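Cuaderno del taller, agosto de 2024

Empiezo página nueva porque la anterior quedó llena de cuentas de tornillería y ya no se entendía nada. Hoy tocaba por fin poner orden en el material de atrezo del proyecto Nulivholm, que llevaba desde diciembre repartido entre la estantería del fondo y el despacho de Sze-wing (que ya me lo había recordado dos veces, con toda la razón).

La idea con la que arrancamos Ching-wen y yo era clasificar por material: tela con tela, duro con duro. Nos duró media mañana. Hay cosas que no sé dónde meter, y al final lo que pide la gente cuando baja es «algo amarillo» o «algo blandito», no «poliéster». Así que cambiamos a cajas mezcladas con etiqueta por color — de momento funciona mejor, ya veremos.
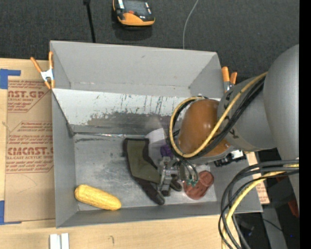

Última modificación de esta página: 11 de agosto, por I-hsuan Tu

La mazorca se queda en la esquina de la cubeta gris, bien separada del resto, y en la lista figura como «maíz, amarillo, sin hojas». Lo verde oliva con ribete negro lo he apuntado como «tela, verde» a secas; Jocelyn quiere que le pongamos un nombre más preciso, pues que lo ponga ella, que le dejo el renglón abierto. Lo morado y lo marrón rojizo van también a la lista, por color y punto.

El suelo de la cubeta está bastante rayado y el panel blanquecino del fondo tiene una zona gris ya muy gastada. A mí me da igual, pero Cheuk-hei pregunta si merece la pena pedir otra a Hanurham. Miré el catálogo: referencia 1335, 89 euros sin portes. Yo esperaría — con ese dinero prefiero estantes.

Pendiente para la próxima:
imprimir las 30 etiquetas que faltan (papel mate, el otro se despega)
devolver a Wenidell la llave del armario
preguntar a Sze-wing si su despacho ya está libre de trastos o queda algo detrás de la puerta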